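Conden House Residents' Association
Minutes of the meeting held 11/02/2022 in the ground floor common room

Present: nine residents, one of whom left after the parking item. The building manager joined by phone and could be heard for most of it.

Apologies: received from flat 56, and from the Drerkthorpe Road side generally.

1. Minutes of the last meeting

Approved, with one correction. The hallway paint is to be recorded as "oatmeal" and not "the color of old oatmeal." The minute taker accepts the correction.

2. Matters arising

The front door closer has been adjusted. It now shuts the door firmly. Residents on the first floor asked whether it could be adjusted again so that it shuts the door less firmly. The building manager will ask the contractor.

The lost umbrella has been claimed. Two further umbrellas have been found.

3. Money

The balance stands at $284 after the invoice from Astero for the gutter work. It was noted that the invoice had been paid faster than the gutters had been done. A resident asked if the $147 set aside for the December social was still set aside. It is. A resident asked if it had to be spent on the social. The meeting felt that it did, having seen the last one.

4. Parking

Discussed at length. The positions were the same as at the last meeting and were held by the same people. It was agreed to repaint the line between the end space and the bike rack and to see whether a line helps.

5. The hobby room

This took up the rest of the evening.

5.1 Storage. The meeting went over how things are kept on the work table. Small parts had been living in a cookie tin, two mugs and the windowsill. They are supposed to live in the blue bins, at the far edge of the table, side by side. It was proposed that one bin be for things in use and the other for things nobody will admit to. After discussion the proposal was reworded as "in use" and "other." Carried.

A request for labels on the bins was turned down on the grounds that the last set of labels is still on the kettle.

5.2 Cardboard. There was a longer exchange on the cardboard laid over the table top. One resident finds it ugly and says it looks as if we are waiting for a delivery. Another pointed out that the table top was scratched before it went down and hasn't been scratched since, as far as anyone can tell without lifting it. The holes and slots in the sheets were raised. Some thought fresh cardboard should be found. Others thought cardboard with holes in it does everything that cardboard without holes does, apart from cover the holes. The cardboard stays until the next meeting.

5.3 Backdrop. The blue cloth at the back of the table is wrinkled. An iron was offered. A second resident offered a steamer. A third asked whether anybody comes to the hobby room to look at the cloth, and the matter was put to a vote: four for ironing, three against, two reading their phones. The owner of the iron will see to it, but has asked for help getting the cloth down and would like it noted that she isn't going up the stepladder.

5.4 Offcuts. Blocks and scraps of wood are not to be left on the table overnight. The person with the wood said it was one block. The meeting said it was the principle. A box for offcuts will be placed under the table, and the person with the wood has kindly agreed to supply the box, which will be wood.
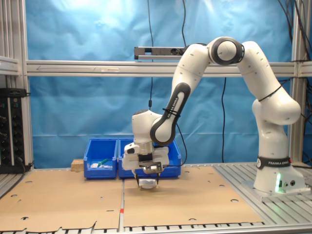

Item 5: the work table, with the blue bins at the back and the cardboard under discussion.

6. Any other business

The Cusi bakery on the corner has asked to put a poster in our entrance hall. Agreed, provided it is smaller than the fire notice. A resident wondered if rolls might be involved. The building manager said he would not ask that on our behalf.

The recycling bins are still being put out on the wrong evening by persons unknown. The persons unknown were present and said they would look at the calendar.

The radiator in the common room was discussed under item 2, item 4 and again here. It is either off or on.

7. Next meeting

Date to be agreed, avoiding choir. Whoever has the spare key to the common room should bring it, as the meeting started late on the stairs.

Actions

Door closer: building manager.
Line in the parking area: to be painted when dry.
Cloth: iron owner, plus one person who is fine with ladders.
Offcuts box: person with the wood.
Umbrellas: anyone.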